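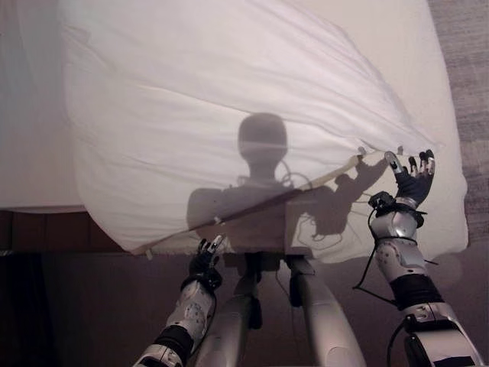

Archana Dixit, Household Guides Editor, Wadby
6 March 2024
47 shares | 7 comments

Section 4: Making the bed with your Wernen duvet

A big, puffy duvet makes any bedroom feel more welcoming, and once you have the knack of it you can have the bed looking lovely before the kettle boils! This section covers daily making-up. For putting the cover on, go back to Section 3.

Before you start

Take the pillows off and put them on a chair. Pull the bottom sheet flat and tuck it in all the way round, starting at the head end. It's worth doing this properly, as a rucked sheet will show itself the minute you lie down (and you'll be too comfy to get up and sort it).

Laying the duvet

1. Fold the duvet back far enough to see the sheet beside it. Smooth out any wrinkles in the sheet with the flat of your hand.

2. Stand at the side of the bed, near the middle. Take hold of the near edge of the duvet with both hands, set well apart. Curl your fingers right over the hem so that you have the filling as well as the cover.

3. Lift the edge clear of the mattress. You want to see the underside, with the hem running between your hands in one long line. If it sags in the middle, move your hands apart a little.

4. Give one good flick upwards and let the duvet float down. This is the fun part – the air gets into the filling and the whole thing plumps up.

5. Draw the edge towards you until it hangs just past the side of the mattress. Walk round and check the other side, then adjust until the two match.

6. Pat down the bigger folds, working from the centre out. Leave the small, soft ones alone. They're part of the charm of a generous duvet, and pressing hard only pushes the filling into the corners.

7. Put the pillows back and turn down the top edge if you like the hotel look.

Note: On the Van der Linden bed base the mattress sits close to the edge, so tuck the sheet in with your palm facing down. It saves your knuckles from the wood.

Note: If the filling has bunched up at one end, hold the duvet by the two corners at that end and shake it gently. Turn it round every week or so and it will stay much more even.

CAUTION: Never tug the duvet by one corner. The corner stitching isn't made to take the full weight, and a sharp pull can open the seam.

CAUTION: Keep the hem off the floor while you work, especially on a carpet that sheds.

Airing

Most people make the bed too soon. Fold the duvet down to the foot when you get up, open a window and leave it while you have breakfast. Anong Kaewsai, who tested these steps for us on the Wernen and on the heavier Skosteo, airs both of hers over the banister on dry mornings, and I've started doing the same. From October onwards a shorter airing is fine – you'll want the window shut again!

Washing and drying are in Section 5. Check the label on your duvet first, as the Skosteo needs a larger drum.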